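Thread on the packing cell at Plesora, for the people who asked what changed on the floor after the automation went in. I run process engineering there. No vendor pitch.

1/ Before: 13 people on the packing side, all hand work. After: 13 people on the packing side. Headcount held. The task list is what moved.

2/ The Korkmont cell takes the repeat orders. Same contents, same box, same label. It has 169 item types in its library. The catalog has 517. The rest go to the benches.

3/ So the benches now see only the awkward work: soft goods, odd shapes, mixed orders, anything returned and repacked. Average time per order at a bench went up. This was predictable and we still failed to change the target on day one.

4/ Halldóra Bjarnason, bench lead, raised it in the first week. Her point was that the old rate assumed an easy order every few minutes, and the easy orders were gone. We pulled the rate in September and now track rework instead.

5/ Bench work is two-handed and gloved. One hand holds or steadies, the other places. The hands swap roles many times per order, and no written procedure we have captures it.
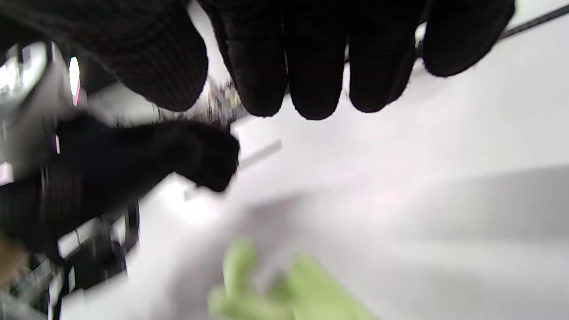 Does the cell slow down when the benches fall behind?

Only at the shared outfeed. Both streams merge there, and Clulari (our scheduling software) holds the cell once the buffer is full. Bench orders get priority.

6/ New work that did not exist before: clearing faults, teaching new items, checking the cell's rejects. Vernon MacPherson moved from a bench to cell tender. Training took 2 weeks. The pay grade changed too — later than it should have.

7/ Noise is worse near the cell. Walking is down. Conversation is down as well, as the benches are now farther apart. We are moving them closer at the next layout change.

8/ Saturday shift still runs with the cell off. Output is lower and fault calls are zero. I use it as the baseline.

9/ Next: a Vachon infeed conveyor, so people stop lifting totes into the cell by hand. Should have been in the first order.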